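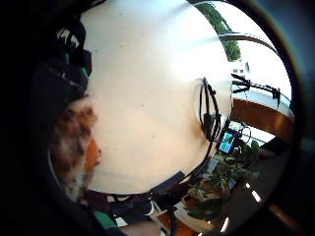
Plant on the desk beside the window, leaves need advice

Posted by Grukadau in Indoor Plants and Home Office

Hello everybody. I have a desk near a big window, and on the ledge side of it I keep a green plant with broad leaves. I don't know the name, it was sold to me without a label. The same corner has also my cables, a small screen and a stand with arms, so there is not much free space and the plant must share it.

Since June the leaves which look to the glass are becoming pale, almost yellow, and two of them have a dry brown edge. The leaves on the shadow side are dark green and look healthy. I water it every 4 days, one small glass. The window gets strong sun from noon until the evening. There is a tree outside, but it does not give shade to my desk at this hour.

My questions are these. Is it too much sun or too much water? And can I keep the plant in this corner, or must I move it to another room? I would like to keep it, because I enjoy to see something green when I work. Also I am a little worried about water near the cables.

Thank you for your patience with my English.

Kullow
Member, 600 posts

If only the window side is pale, I would think first about the sun. Too much water normally shows on the whole plant, and often the lowest leaves go first. Strong afternoon light through glass can burn a broad leaf in a few days.

You do not need another room. Move the pot back from the glass, as far as your arm from the elbow to the fingers, and see how the new leaves come. The burned leaves will not become green again. You can cut them when they are completely dry, or leave them if they do not disturb you. A thin white curtain also helps, and it is better for your eyes when you look at a screen.

About the water: please don't follow the calendar. Put a finger in the soil up to the second joint. If it feels damp, wait. In my flat I water every 4 days in July, but in December the same plant waits much longer.

For the cables, use a deep saucer or an outer pot with no hole. Carry the plant to the sink for watering, let it drip there, and bring it back after 23 minutes or so. I say this number only because it is how long my coffee and the newspaper take. Lift the loose cables from the desk with a strip of hook-and-loop tape, and make sure that any connector is higher than the saucer — water always finds the low place.

Honorato

Turn the pot a little every time you water. Mine was growing all to one side before I did this.

Flistex

I don't agree completely with the curtain. I had one and my plant became long and weak, with big spaces between the leaves. Moving it back from the window was enough for me. But maybe my window has less sun than yours.

Please check also under the leaves for very small insects. They like dry warm air, and they make pale points on the leaf which look similar to sunburn. Wipe with a wet cloth, both sides, and look at the cloth afterwards.

Grukadau

Thank you to all. I looked under the leaves and found only dust. I will move the pot back this evening and buy a deeper saucer. The curtain I will try only if it continues.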